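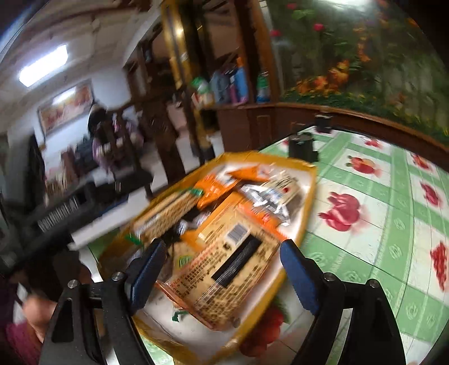
Two blue-padded fingers over an open box of snacks, the kind of picking job this guide helps you budget for.

How to plan a first budget for hand-held grippers
By Tia Sugden, updated 7/17/23

I love this stage of a project! You've got a job in mind, you've seen what a pair of simple fingers can do with a pile of packets, and now somebody wants to know what it will cost. Most first budgets I'm sent have one line on them, and it's the gripper. At Damerness our first one looked just like that, and by February we'd spent as much again on bits we had never written down. So get a cup of tea and a blank sheet, and work through it in this order.

Step 1. Write the job in one sentence
Ours was "pick mixed snack packets out of a box and put them on a table". Keep it that plain. Then go and buy the actual things you want to pick (cheap, and quite fun). Foil packets, crinkly wrappers and stiff little boxes all ask something different of a finger pad, and you want to know that before you talk to a supplier.

Step 2. Decide how many grippers
Price for 2 from the start, even if only one person will be working at first. Two people can share a table, hand things across and compare notes, and when a screw works loose you still have one to carry on with. We paid 1395 for our pair from Mellor, delivery included. Ask for the delivery figure in writing, as it varies a lot.

Step 3. Add the parts that wear
Pads first. Soft rubber picks up dust and crumbs, and a shiny pad lets packets slide. We put 100 aside for spare pads and small screws. Ask the supplier these things before you order:
Are the pads sold singly or only in sets?
Can I change them with an ordinary screwdriver?
How long do you keep parts for older models?
Flenden answered all of that by return of post - a very good sign.

Step 4. Cost the table as well
A patterned wipe-clean cloth, boxes and bags to pick from, a decent lamp, a few extension leads. Small sums, but they do add up, and they're the ones that end up on your own card. Patterned cloths are well worth having, by the way. If the finished system has to cope with real kitchens, a bare white bench won't teach you much.

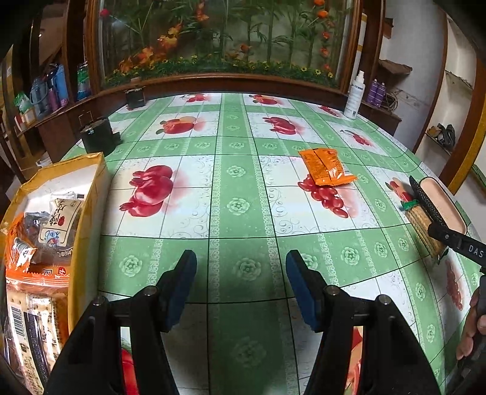 Should I buy the cheapest gripper first and upgrade later?
It depends on the pads and fixings. If the cheap one takes the same spares as the better model, go ahead, as your spares box will carry over. Otherwise borrow or hire for a few weeks and save the money for the one you want.

Step 5. Leave room for time
Put down 13 working days between delivery and your first proper session. That covers unpacking, charging, reading the manual twice and letting everyone have a go. We use a shared Zirnis sheet with one row per item and a column for "who is chasing this", and I fill that column in before the price.

Step 6. Send it off
One page, totals at the top, quotes stapled behind. Then start saving packets!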